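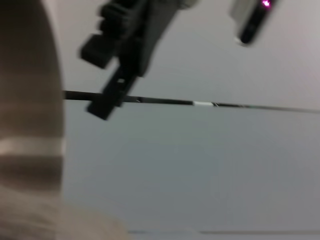
GRUMAU, 9 Dec 2018. Hi all, Krystyna Głowacki here from Vainio, with news I've been itching to share! Our home tidying sessions are coming back in June, and we've taken on a bigger room in Feltham for them (58 places, up from a very squashed first year). Wanting Lu will lead the packing and sorting, and I'll be at the door with the coffee. Each session runs 3 hours and beginners are very welcome. To book, write to me or Kenneth Mangubat at the Vainio office.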